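Werkstatt > Anleitungen > Prenemora Handgreifer > Teil 5: Greifen üben

Drucken | Per E-Mail senden

5. Stoff greifen, erst weich, dann gefaltet

Die Greifer sind montiert, die Software läuft, jetzt kommt endlich der Teil, auf den ich mich beim Bauen die ganze Zeit gefreut habe! Ich fange immer mit etwas Flauschigem an, das verzeiht am meisten.

1. Beide Greifer ganz öffnen und den Nullpunkt speichern (Taste am Griff 2 Sekunden halten).
2. Den Stoff von beiden Seiten zwischen die Backen nehmen und langsam schließen.
3. Kraftwert ablesen. Bei mir steht er auf 315, bei dickem Flor darf es ruhig etwas weniger sein.

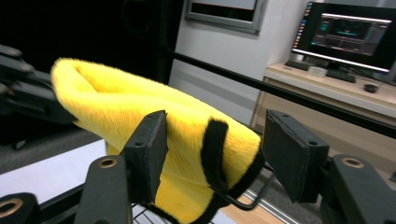

Abb. 1: Gelber Flor mit schwarzem Streifen zwischen den Backen

Hinweis: Lange Fasern wandern gern in die Gelenke. Nach jeder Runde kurz auspusten (ich nehme einen alten Blasebalg, Pinsel geht auch).

4. Jetzt das Tuch. Ich falte es zum Rechteck und lege es flach auf die weiße Platte, dann setze ich links und rechts je einen Greifer an.
5. Beide Seiten gleichzeitig schließen, sonst schiebt ihr das Tuch nur über den Tisch.

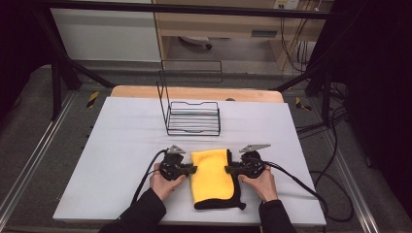

Lesezeit: 2 Minuten

Die Kabel führe ich nach links und rechts außen weg, so kommen sie dem Tuch nicht in die Quere.

Achtung: Nie am Kabel ziehen, um einen Greifer näher heranzuholen! Der Stecker von Tirnton sitzt stramm, die Lötstelle dahinter leider nicht so sehr.

6. Aufnahme stoppen und die Datei speichern, bevor ihr die Greifer ablegt. Für einen ersten Durchgang plane ich 100 Wiederholungen ein, mit Kaffeepause dazwischen.

Stand: 28. Juni 2025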